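About us | Company

Truston supplies glazes, casting slips and firing services to small potteries and tableware makers. We work from a single site at Trandside, where the raw material store, the mixing room, the kilns and the test bench are all under one roof. Orders are made up by weight and leave with a batch sheet showing the recipe reference, sieve size and recommended firing range.

The business began as a kiln repair workshop. Customers who came to us with uneven firings often had a glaze problem as well as an element problem, and we started mixing small corrective batches to go with the repairs. Glaze supply is now the larger part of the work. We still replace elements, thermocouples and door seals, but only on front-loading electric kilns.

Our standard range is called Plumo. It has 46 colours, of which 43 are offered in both matt and gloss. The remaining three are gloss only, as the matt versions did not hold their colour at the top of the firing range. All Plumo glazes are sold as dry powder or as brushing glaze in tubs. Dipping glaze is mixed to order and should be sieved again before use if it has stood for more than a month.

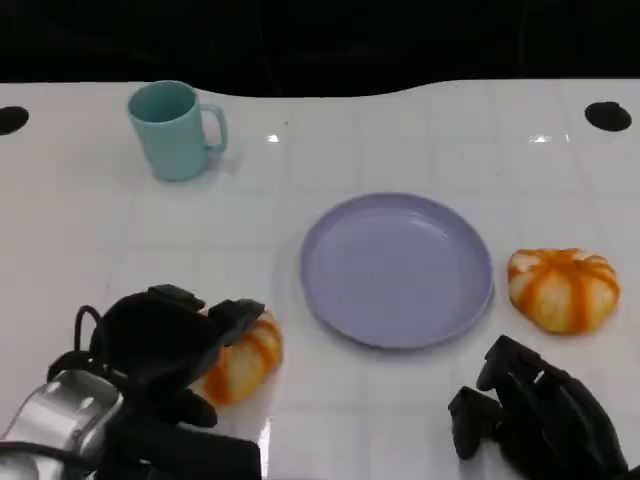 Colour matching is carried out against a fired sample supplied by the customer. Printed swatches and screen colours are not accepted. We fire the first set of test tiles on the customer's own clay body where possible, with 200 g of clay being enough for a set. Differences between clay bodies account for most of the colour shift we see, and a match made on our white earthenware will not always carry over to a buff or speckled stoneware.

In October we took over the Aasen slip recipes, including the two low-shrinkage casting slips. These are made to the original proportions and keep their old reference numbers. Existing Aasen customers can reorder in the usual way – account details were transferred with the recipes.

Contract firing is available for bisque and glaze loads. The largest kiln has a usable volume of 548 litres. Work must be fully dry and labelled with the clay body and intended temperature. We do not fire unknown glazes on our own shelves, so customers bringing outside glazes should also bring shelves or send a test piece first.

The trade counter opens at 8.30 am. Collections should be arranged the day before.

Related pages
Plumo colour chart
Sending a sample for colour matching
Aasen casting slips: reference numbers
Contract firing: preparing your load
Kiln repairs and spare parts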